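I finally wrote down our house rules for the gear task, and I had way more fun doing it than anyone should! Deepika Amin had been asking since September, mostly after she tried to compare my notes with Themis's and found we'd each been labeling a bad pick differently.

So, rule one: one gripper works over the plate at a time, and the other stays off to the side with nothing in it. Rule two: write down where every gear starts, including any off the plate.

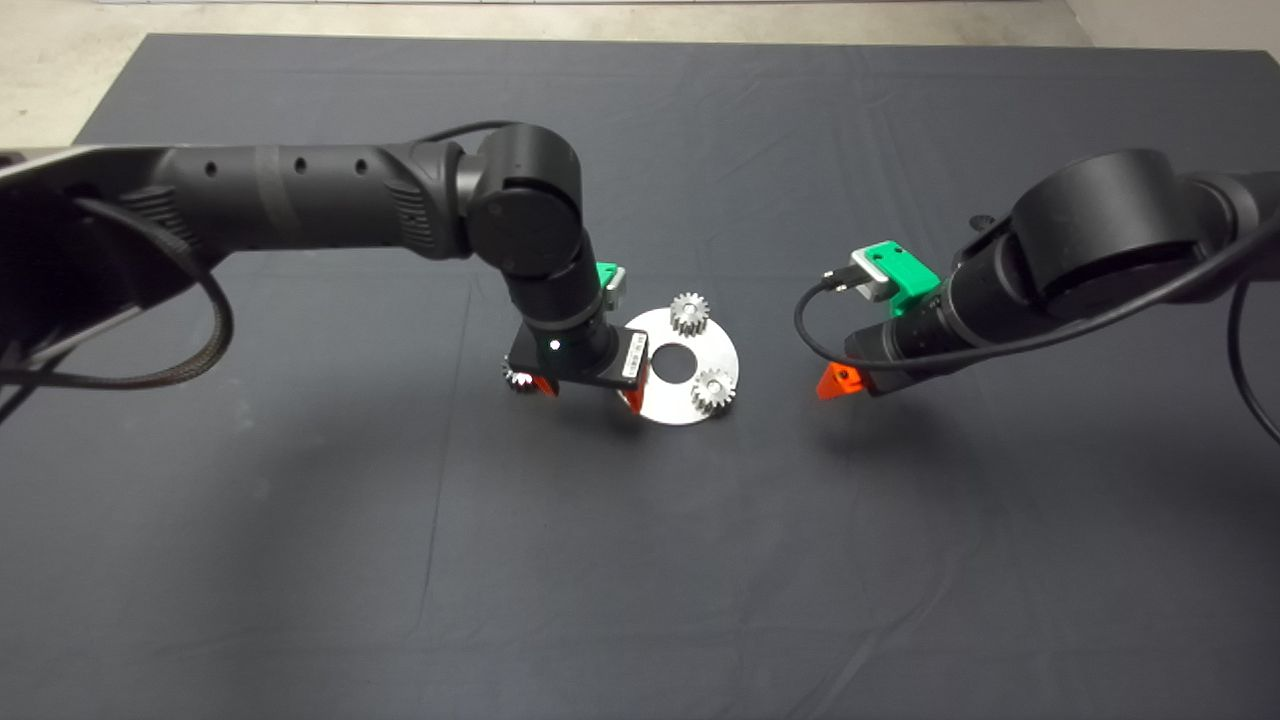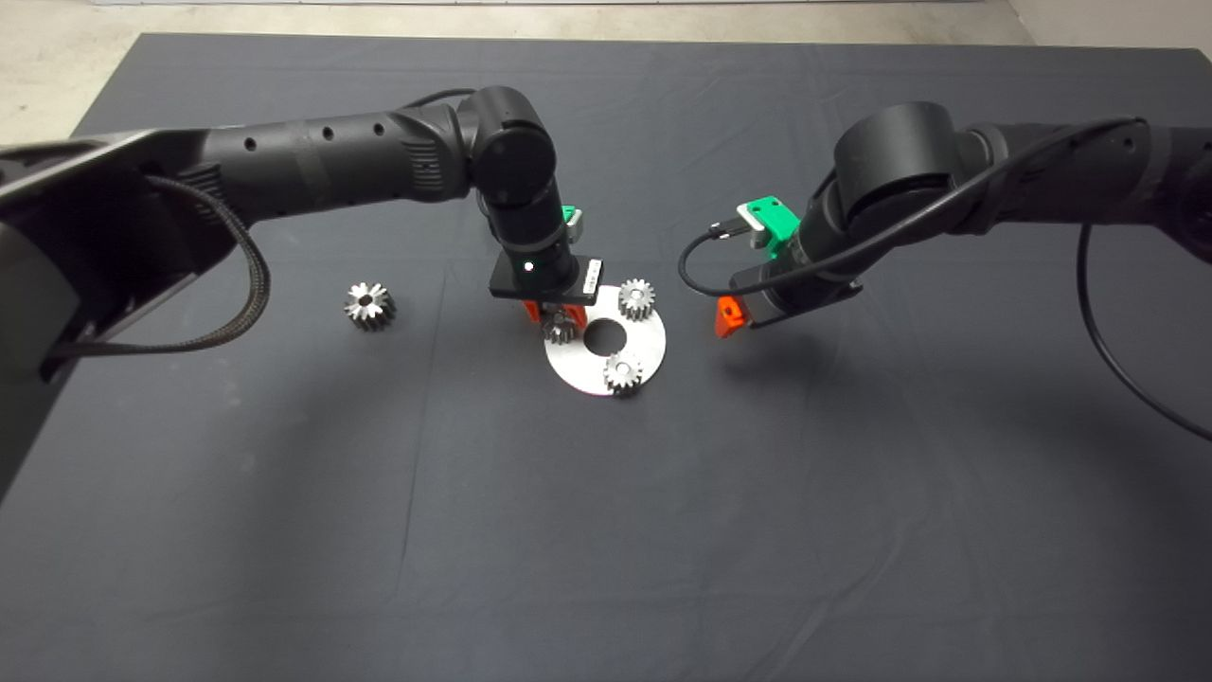

Left arm holding a gear, right arm waiting.

Rule three is the one I love – a dropped gear stays in the log. No quiet restarts. We have 277 runs under the old notes and I'd like to relabel all of them, which Themis thinks is nuts (he may have a point).

Still open: how long a pause counts as a stop. I say 3 seconds, Deepika wants longer. If your lab has settled this, please tell me how!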